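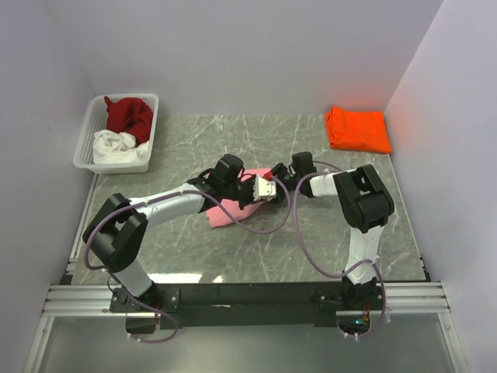

# Plorna Folding Records

Status: maintained. Last reviewed in January.

Plorna Folding Records is a collection of cloth-handling episodes recorded at the Tresuvham linen service, together with written accounts from the staff whose work was affected when two-arm folding stations were brought into the finishing room. The episodes and the accounts are released together, and users are asked to cite both.

## Contents

| Part | Amount | Format |
|---|---|---|
| Folding episodes | 152 | video and joint positions |
| Shift notes | 80 | plain text |
| Staff interviews | 4 | transcripts, names removed |
| Stations | 2 | setup sheets |

Each episode covers one cloth, from the moment an arm first moves towards it until the operator closes the recording. Failed attempts are kept and are labelled `incomplete`. They should not be removed before results are reported.

## Background

Before the stations were installed, small items such as napkins, hand cloths and polishing cloths were folded by hand at the long table by the dryers. The work was shared by everyone on the shift and was generally done standing. Larger items are still folded by hand, and there is no plan to change this.

The arms were supplied and fitted by Iltico. Keerthana Iyer led the recording work and wrote the labelling guide. Pavithra Ramasamy, finishing room supervisor, gathered the shift notes and agreed the terms on which staff took part.

## What changed for staff

The following points are drawn from the shift notes and interviews.

- Folding of small items no longer fills the last hour of the late shift. Part of that time now goes to checking and refolding.
- One person on each shift is named as station operator. The role was at first unpaid. It has carried an allowance since the second round of recording.
- Several staff reported less soreness in the wrists and shoulders. Others said that watching the arms was more tiring than folding.
- Conversation at the long table was mentioned in every interview as something that had been lost. The table has been kept, and breaks are now taken there.
- No post was removed during the recording period. The records do not show what happened afterwards and should not be used to make claims about job numbers.

## Labels

`cloth_colour`, `start_state` (flat, loose, bunched), `end_state`, `operator_help` (yes or no), `outcome`.

Colour was entered by the operator and is not consistent between shifts. In roughly a tenth of episodes, "pink" and "red" were used for the same cloth. The Pillai subset has been relabelled by a single person and is preferred where colour matters.

## Limits

All cloths are small and light. Fitted sheets, towels and garments are absent. Lighting differs between the two stations, and reflections on the tabletop can affect simple colour-based methods.

## Conditions of use

The records may be used for research and teaching. Shift notes must not be used to rate or identify individual workers. Any member of staff may ask for a note or interview to be withdrawn, and withdrawn items are taken out at the next release. Requests should be made to the finishing room supervisor.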